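August 8, 2019
By the Drestano Lab press desk, Zedville

We use cookies to see which stories people read. By staying on this page you agree to that.

Two Arms, One Kit: Our New Method Helps Robots Pick Up the Small Stuff

ZEDVILLE – I get to write plenty of announcements at Drestano, and this one made me put down my sandwich (sorry, keyboard). Our robotics team has published results for Grekmont, a training method that teaches a pair of robot arms to gather small electronic parts into one tray, and I've been bugging them for a good story ever since they started last December!

The job sounds easy until you try to get a machine to do it. Cables flop. Connectors are tiny. A circuit board can lie at any angle, and a gripper that comes in a little crooked just pushes it along the floor of the bin. Most setups I've seen train each arm on its own and hope the two get along later. With Grekmont, both arms learn from the same set of human-guided demonstrations, so each one picks up a sense of where the other is likely to be.

The team recorded 2,000 demonstrations over 7 weeks, then ran 300 test rounds with parts laid out in ways the arms hadn't trained on. Collisions over the center tray dropped to four in the whole test run, and I'm told there was some cheering. Wires are still the hard part – the arms do much better with boards, and the paper says so plainly.

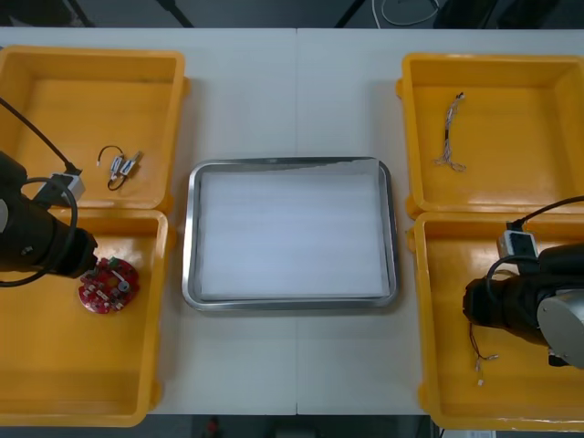
The Grekmont work surface, with parts in the yellow bins and the lined steel tray between the two arms.

Next up is a trial with our partners at Baloch, who put together repair kits and have a lot of loose cable in their lives. We'll share the demonstrations with other research groups too, once the files are cleaned up. If you'd like a copy of the paper or want to come by and watch a run, drop us a line and I'll find you a chair with a decent view.

Contact: Drestano Lab press desk, Zedville | © 2019 Drestano | Back to top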